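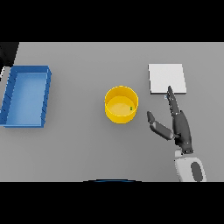
## Can I keep episodes where the hand touches the white pad?

**Sunee Thongsuk**, 2024-01-21

Hello everybody. I am collecting demonstrations in simulation for a small project we call Drundholm. The task is simple to say: the green block must finish in the yellow container, and the hand must then go away from the table. I steer the hand myself and record every episode, 879 until now.

My trouble is the end of the episode. In 49 of them the block is in the yellow container, but the index finger goes over the corner of the white pad while the thumb still points towards the container. My success check looks only at the block, so it marks all of them as good. The pad and the blue tray are there for other tasks and should stay out of this one.

Should I delete these episodes, cut them shorter, or leave them? I am afraid that the policy will learn to visit the pad every time. The block is also very small from the top camera, only a few pixels, and I wonder if this matters more than the finger.

---

**Jelínek_lab**

Do not delete them. The part before the release is normal data and you paid for it with your time. I would cut each episode a few steps after the block is at rest in the container, and keep the original files in another folder.

For the way back, record a separate set with one fixed rest pose. We did 211 short ones like this for Ziristhorpe and the hand stopped wandering at the end. Please also add a second condition to your check: no contact between any finger link and the pad. The simulator can give you the contact list at each step, so you need not look at every video by eye.

About the block – yes, I would worry. Try a closer crop around the yellow container, or add a wrist camera, before you record more.

---

**flemitz**

just leave them in, 49 is nothing. mine had worse and it trained ok

---

**Sunee Thongsuk**

Thank you both. I cut 3 episodes by hand to try it and they replay without errors. I will write the contact check next and do the remaining ones with a script. The wrist camera must wait until February.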